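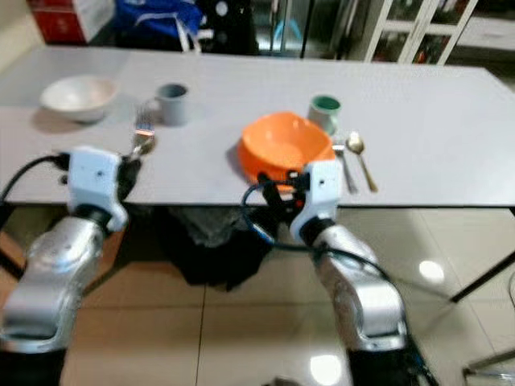 Energy Materials › Storage › Textbook extracts

2021-11-14 | Jozef Van Hecke

Chapter 6
What a Battery Paper Does and Does Not Tell You

Most readers of this book will first meet a new battery material in a news item. A group has made an anode or a cathode, it holds more charge than the usual one, and cars or phones are mentioned by the second paragraph. By the time you have finished this chapter I hope you will read such items slowly and with a pencil.

Start with the number in the headline. Suppose a team reports 242 milliamp hours per gram for a new cathode in a sodium-ion cell. Per gram of what? Nearly always it is per gram of active material, the powder that takes in and gives up sodium. The binder is left out, and so are the carbon, the metal foil, the liquid, the separator and the can. A buyer pays for all of those and has to carry them. Once they are counted, a good lead over an older material can shrink to very little.

Then look at how thick the electrode was. A thin coating on a small coin cell lets ions in and out with ease, and almost anything looks quick under those conditions. Commercial coatings are much thicker. Some papers give the loading in the methods section, some bury it in a supplement, and a few leave it out. I treat the last group as if no result had been reported.

6.1 The cell on the bench

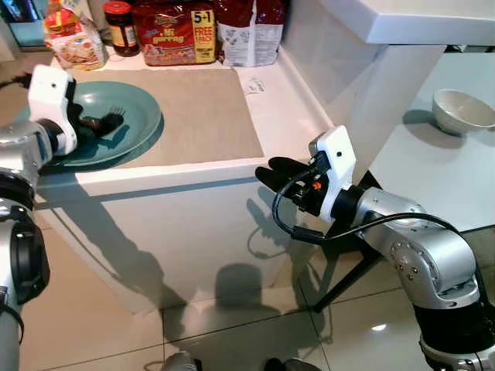
Coatings are where a great deal of hidden skill goes into a result. The powder is stirred into a slurry, spread on foil, dried and pressed, and two people using the same recipe will often get different films. Anyone who has oiled a dish with a brush knows the trouble: the bristles can be dark and stiff or pale and soft, the plate can have a raised rim like the teal one in the photograph, and each changes where the liquid ends up. Laboratories use a blade with a set gap for this reason, but the gap sets only the wet thickness. Drying does the rest, and drying is seldom described in more than a line.

The Tirnau cells, which we shall come back to in section 6.3, are a fair case. The first report described 2 cells, both from one batch of slurry. Sakalauskas later tried to repeat the work from the published recipe and got lower capacity and faster fading. The first team replied that the mixing time had been wrong. Perhaps it had. The mixing time was not in the paper.

6.2 Questions to ask before you believe a cycle life

How many cells were made, and how many are shown? What fraction of the first charge was lost on the first cycle? Was the counter electrode a lump of pure sodium, with far more of it than any product would contain? A half cell of that kind can run for a long time on the spare metal while the electrode under test slowly eats it.

Temperature matters too. The Gorkosex data set, used in the exercises for this chapter, was recorded in a heated cabinet, and the Josis set was recorded on an open bench in October. The two are often plotted on one chart. Before reading on, sketch what you would expect a cold night to do to the second curve, and keep the sketch for section 6.3.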